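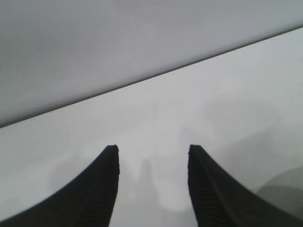

Liesl Aigner replied:
I would ask members to consider a matte grey finish for the bench panels at the Drollemstead workroom. The present gloss throws glare under the new lights.

Morgan_17
With respect, I disagree. Matte grey marks easily and is harder to wipe down. Our Hetetti panels were refinished in May and already show rub marks along the front edge.

Liesl Aigner
Noted. Were they sealed beforehand? The Tirnemeo guide calls for two coats and 12 hours between them.

Morgan_17
One coat only — the centre had to reopen that evening.

benchwright9
I support the grey, provided the colour is kept to the flat surfaces. A 900 mm sample panel should be tried first.

Morgan_17
I have no objection to a sample.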